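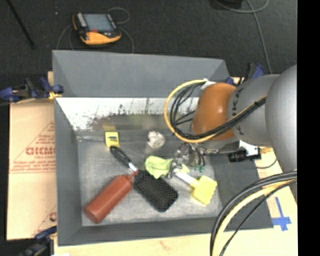 ## Re: Thursday's vote on the Lakari storage plan

On Thursday Jeanine De Bruijn wrote:

> Hi all,
> Drukar has sent its offer. For 1,848 a year they take the whole club archive, programs, costumes and old tapes, and keep it at their Lakari site. Anything we ask for comes back within 5 working days. Wim and I think we should sign before the end of May.
> Jeanine

Jeanine, thanks for passing it on. I've read the offer twice and I'm still not sold.

First, the price. It says "from" 1,848, and the word "from" is doing a lot of work there. What does it cost to get one box back? Page 4 mentions a handling fee and gives no amount. Dindance signed something like this, and Mieke told me they stopped asking for their costumes because each trip was billed separately. Mieke, please correct me if I have that wrong.

Second, "climate controlled." Controlled to what? Old tape doesn't care what the brochure says. I'd like a temperature range in writing, and who pays if they miss it.

Third, do we even need this? Hilde and I went through the back closet last winter and nearly half of it was duplicate programs. We could throw those out, buy decent shelves, and be done for a lot less than one year of the contract. The term is 7 years, by the way. That's in the small print and not in your summary.

Wim, you said Karunaratne gave you a quote too. Can you post it to the list? I don't see how we can vote on one offer when there's a second one sitting in your inbox.

Until then I'm a no.

Gerrit Desmet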